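## 4. Setting Up Company Records and Ownership Changes

This section explains how to create a company record in Sternwood Ledger and how to register a change of ownership or senior management. Complete Section 3 (User Roles) before you begin. Only users with the Registrar role can save the changes described in 4.2 and 4.3.

### 4.1 Creating a company record

1. Sign in and select **Companies** from the left menu.
2. Select **New record**. A blank form opens on the **General** tab.
3. Enter the legal name exactly as it appears on the certificate of formation, including punctuation and any suffix such as Inc. or LLC.
4. Enter the trading name, if it differs from the legal name. Leave the field blank if it does not.
5. Select the state of formation and the state of the principal office. These may be different.
6. On the **Capital** tab, enter the number of shares authorized and the number issued. The issued figure cannot be higher than the authorized figure.
7. Select **Save as draft**.

The record now appears in the Companies list with the status *Draft*. A draft can be edited freely and is not included in reports.

**Note:** The trial edition holds up to 5 company records. The standard edition holds up to 500. Archived records count toward the limit.

To make the record active, open it and select **Activate**. The system checks that all required fields are complete and displays a list of any that are missing. After activation, the legal name and state of formation can be changed only through an amendment (see Section 6).

### 4.2 Registering a transfer of shares

Use this procedure when existing shares pass from one holder to another. For newly issued shares, see Section 5.

1. Open the company record and select the **Holders** tab.
2. Select the current holder, then select **Transfer**.
3. Enter the number of shares to be transferred. Fractions are accepted only if the option **Allow fractional shares** is turned on in Settings.
4. Select the new holder from the list. If the new holder is not listed, select **Add holder** and complete the contact form before continuing.
5. Enter the effective date. This is the date stated in the transfer agreement, and it may be earlier than the date of entry.
6. In the **Disclosure** field, choose *Full*, *Percentage only* or *Withheld*.
7. Attach the signed agreement as a PDF file.
8. Select **Review**, check the summary, and select **Post**.

**Caution:** A posted transfer cannot be deleted. If an error is found after posting, enter a reversing transfer with the same effective date and attach a written explanation.

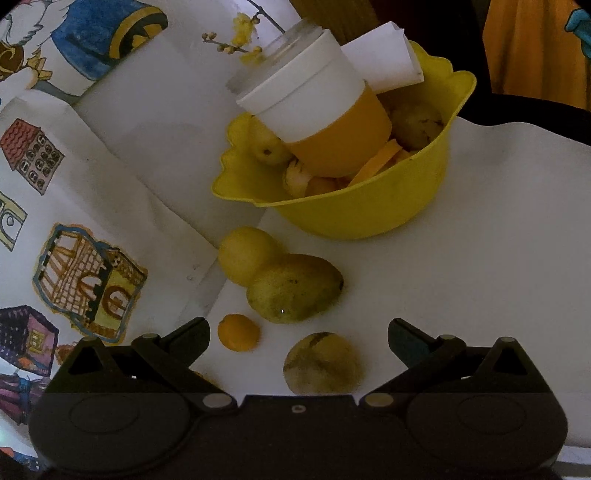

The Disclosure setting controls what appears in reports shared outside the company. It has no effect on what Registrars and Auditors see on the Holders tab. When *Withheld* is selected, the holder's name is printed with a blank in the share column, and the total line still shows all issued shares. For example, if Iltano Holdings has 2,996 shares in Cumcombe Supply and the setting is *Withheld*, an external report lists Iltano Holdings without that figure.

Where financing was provided by a bank or other lender, record the lender on the **Interests** tab. A lender should be entered as a holder only if it has received shares in its own name.

### 4.3 Changing officers and directors

1. Open the company record and select the **Officers** tab.
2. Select the departing officer and choose **End term**. Enter the last day of service.
3. Select **Add officer** and enter the name and title of the successor.
4. If the same person will hold two titles, such as chief executive officer and chair, enter each title on its own line.
5. Attach the board resolution and select **Post**.

A former officer who returns to the company should be added under the existing contact entry. Do not create a second entry — duplicate contacts cause the service history report to show two separate people.

**Note:** If the office of chief executive officer is vacant for any period, the system displays a yellow banner on the record. The banner clears when a successor or an interim officer is posted.

### 4.4 Scheduled notices

Posted changes are sent to subscribed recipients in a weekly notice, which by default is issued on Wednesday at 9:00 a.m. in the time zone of the principal office. To change the schedule, go to **Settings > Notices**. To hold back a single change, open it before the notice is issued and select **Exclude from notice**. An excluded change remains in the audit log.

### 4.5 Messages

| Message | Action |
|---|---|
| Transfer exceeds balance | Check the holder's balance on the effective date. |
| Holder incomplete | Open the contact form and fill in the mailing address. |
| Error 289 | The attachment could not be read. Save the PDF again without a password and attach the new copy. |
| Record locked | Another user has the record open. Try again after that user has closed it. |

Customers who received the software through Sadeghi Business Systems should direct support requests to that firm and include the record number and the full text of the message.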